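11/28/19

**To:** Geeta Rathore
**From:** Bogdan Văduva
**Re:** Nedeo adult reading program, second progress report

Enrollment reached 14 learners this period, all of them working toward the basic certificate. Attendance was steady until the bus route changed, and then the evening group thinned out. We moved its start back by half an hour and most people returned.

The word lists are finished. There are 1039 entries, checked against the workbooks we already use, and the tutors have had printed copies since the second week of term. Riedl did the printing at the price quoted in the application. The binding on the first batch was poor and they replaced it without charge.

Tutor training is behind. We planned four sessions and held 2. The trainer from Pastoseo was ill for part of the fall and we did not want to bring in someone who had not seen the materials. The remaining sessions are now set for the new year. 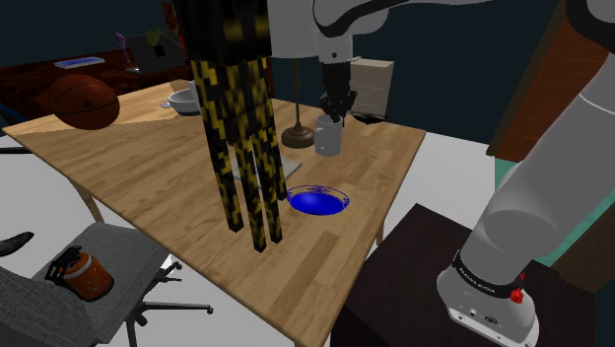 Spending is under budget for the same reason. The unspent training money comes to $2000, and we ask to carry it over into the next period. Nothing else in the budget has moved by enough to report, except postage, which went up when we started mailing homework to learners who missed class.

The home reading packs are being used more than we expected. Several learners asked for longer texts, mainly on driving, rent and cooking. We have drafted a few and will try them with the morning group first.

Still open:

- a second room for the evening group
- the reading level test, where we are waiting for the revised answer key
- your comments on the draft learner survey

The next report will reach you in March, with the test results attached.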